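We had been meaning to get out to the Widdale open day for years, and this November we finally managed it, though we very nearly missed the turn (the sign is behind a hedge, so go slowly after the second bridge). It is a bottling works, the last one in the valley, and once a year the folks there open the doors and let anybody wander through.

Our group was met by Rhys Gilchrist, who has worked on the line for 61 seasons if you count the way he does, two to a year. He took us first to the spring house, where it was so cold that my sister put her gloves back on — and then down the long corridor to the syrup room, which smells of ginger and burnt sugar and which I would happily have stayed in all afternoon. They still cook the ginger in copper pans bought from a firm called Głowacki, and there is quite a dent in the biggest one that Rhys was too polite to explain.

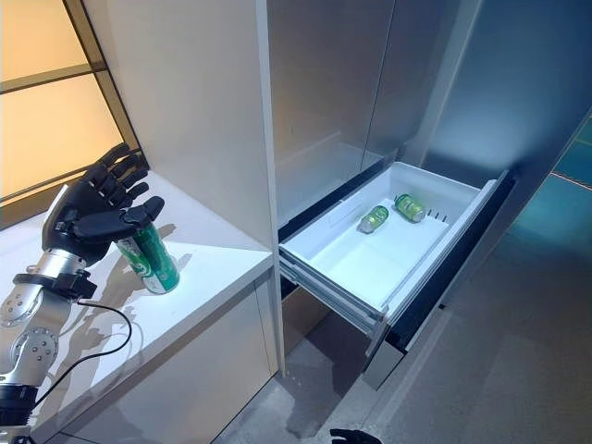 A green and silver can on the white countertop.

After the tasting (the elderflower was my favorite, the rhubarb was a little sharp for me) we had lunch in the old stable. Soup and a roll, and very good coffee, with 80 of us squeezed in on benches. I got talking to a couple from Skomholm who had driven down the night before just for this, and they told me the cider fair up their way is every bit as nice and has better parking!

The shop closes at 4, so do your buying before the last tour. We came home with a case of the ginger and a tea towel. Dogs are fine in the yard but not indoors, and the upstairs label museum can only be reached by a steep staircase, so my mother waited below with her knitting and a second slice of cake.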